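Kiltudia says its new kitchen table will outlive you. The small print gives it 2 years

By Naima Ouazzani
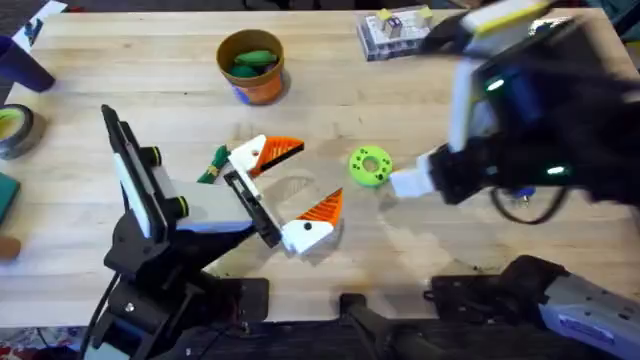
A big promise, a short warranty

Kiltudia began selling its Nasr table in stores this week, and the claim on the tag is hard to miss: "The last table you'll buy." It is a plain thing with four legs and a light wooden top, and it costs $136 more than the model it replaces. The warranty card taped underneath covers the finish for two years. Scratches, heat marks and "changes in color caused by light" are left out.

So what does the finish cover? Peeling, mostly. A clerk at the Vodby store read the card twice when I asked and said I should call the main office.

The extra money, according to the company, goes toward a hard wax oil named Clodix, which is said to shrug off coffee, wine and hot dishes. Kiltudia's brochure says a spill can sit for 60 minutes and leave no mark. It doesn't say what kind of spill, how hot the dish was, or who did the checking.

"We stand behind those results," said Ehab Salem, who runs the furniture line. Asked if shoppers could read the results, he said they were internal. Asked if they might be put out later, he said the company was "looking at ways to tell that story."

Tsutomu Kudo has been refinishing tables in Vodby since before Kiltudia opened there, and he has no quarrel with wax oil. He uses it in his own shop. His trouble is with the word "last."

"Oil is a finish you keep up," he said. "You wipe it on again when the wood looks dull. If you do that, fine, the table goes on for a very long time. If you don't, you get rings, same as anyone."

The care leaflet, which comes folded inside the leg hardware bag, seems to agree with him. It tells owners to sand lightly and put on a fresh coat every January, and it suggests Kiltudia's own oil for the job. The oil is sold separately. There is no word about this on the tag.

Salem said most buyers already know that wood needs care. That may be so, but it sits oddly beside an ad campaign that shows a family eating spaghetti straight off the table top and then walking away.

Sanaa Fawzy, who was looking at the table on Tuesday with her sister, said she liked the grain and the rounded corners and did not believe a word of the rest. She bought a table from the same chain when she moved into her apartment, and that one was sold as lasting a lifetime too. The top has a white ring where a pizza box sat.

"I put a plant on it," she said. She was still thinking about the new one when I left.

There is also the matter of the old model. Kiltudia has pulled it from the floor, so shoppers can't set the two side by side and run a hand over both. Ehab Bouazza, the Vodby store manager, said the last few were sold at a markdown and he doesn't expect more. He described the new top as "a whole different feel," though he couldn't say whether the wood itself had changed. The main office later confirmed that it hasn't. The legs are the same as well.

Kiltudia will take the table back within 60 days if it is unmarked. Buyers who want to try the coffee claim for themselves should probably read that line first.

The company said it has no plans to change the wording on the tag.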